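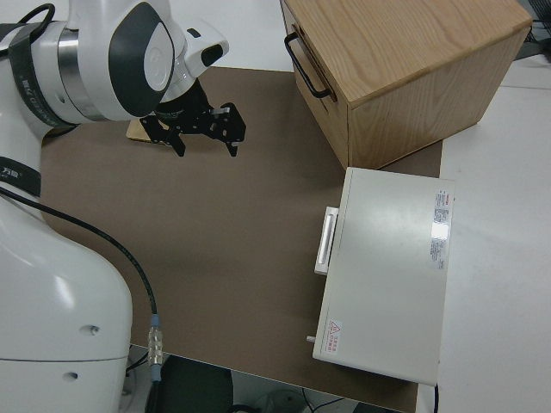
Arm over the brown mat, gripper open.

August, notebook, paper and binding bench

Psalter from the Darnholm community, continued. Started at 7 this morning.

The sisters still sing the hours from this book, so they want it back usable. A display piece is no good to them. I need to keep reminding myself of that when choosing materials. The spine has to open flat on a choir stand and stay open without a weight on it.

Finished lifting the old spine lining. The glue is animal glue under a later coat of something white and rubbery, probably from a home repair. The white layer came off with a bone folder and patience. The glue underneath needed wheat paste poultices, left on until it turned to jelly, then scraped. Two of the sewing supports are sound. The others are broken at the front joint, so I will resew the lot onto new linen tapes and keep the old cords in an envelope for the community's archive.

The section for Compline is by far the worst. Corners worn round, wax on several leaves, a long tear through the Salve Regina that someone closed with sticky tape. Tape carrier came away dry, but the adhesive has gone brown into the paper. I tested a small spot in the margin and the ink did not move. Will go on with it tomorrow, small areas only.

Left the pencil notes alone. They are mostly pointing marks for the chant, some in purple, plus a few initials beside the Office for the Dead. The prioress asked in her letter that none of these be cleaned off. I have put a slip in the job folder saying so in case anyone else picks the book up - please read it before you go near an eraser.

Wax: chilled and flaked off the thick drops. The thin film stays for now. It is not hiding any text.

Repair tissue is low. The Aoki sheet is the right weight but there is only enough for the Compline leaves. Order more before starting on the Lauds section. The Gotville supplier has a heavier one, which I tried on a scrap, and it cockles when it dries. Don't use it here.

Also had a message from the retreat house at Stallow about their library. Roughly 2,000 volumes, mostly spiritual reading and lives of the saints, with mold on the bottom shelves along the north wall. Told them to keep the door shut, get the humidity under 60 percent and not wipe anything. They want a visit before Advent. I said probably, once the psalter is sewn.

To do:
finish tape residue, Compline
cut and wash guards
order tissue and linen tape
ask Darnholm whether they want ribbon markers, and in which colors
find the sewing frame key, it was not in the drawer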